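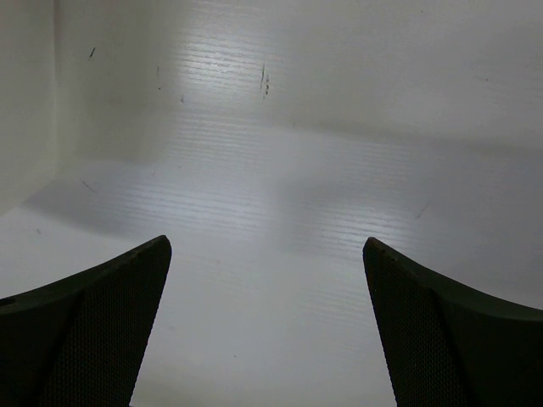
Notes for the worktop talk — Wendy Tunstall
June 25, 2026

14 shares | 2 comments

Start with the work surface, before any talk of tools or storage. Ask who has a table they work at every day. Wait for hands.

My first bench was my father's, bought in 1980. Dark brown, scarred, never cleared. I lost small screws on it for years. Pass the old screw tin along the front row at this point.

Next, color. A pale top shows you what you have dropped. It also shows every stain, so say that early or someone will ask. Lenuța Costache painted hers off-white in November and repaints the front edge when it gets bad. She uses ordinary floor paint, two coats, and leaves it a week before putting anything heavy on it.

Light. Turn the hall lights down here if Lucian Pîrvu can find the switch. A pale top in a dim room still gives you something to work against. Dark tools stand out on it. Put the black pliers down on the white board, then on the brown one, and let people look. Don't talk over it.

Then clearing up. My rule is that the middle stays open. Tools live at the sides, one hand's reach, and go back there between jobs. Fabrice Texier disagrees and hangs everything on the wall — mention this, he will be in the audience.

Cost. The new top in the Pasum workshop came to 626 with the brackets and the paint. Don't go through the receipt unless asked.

Skip the section on vises if we are running late.

Questions. Bogdan Căpraru has the microphone. If someone asks about height, stand at the bench and show them: elbows bent, palms flat on the top. Spare paint samples are in the box under the lectern, and I need those back.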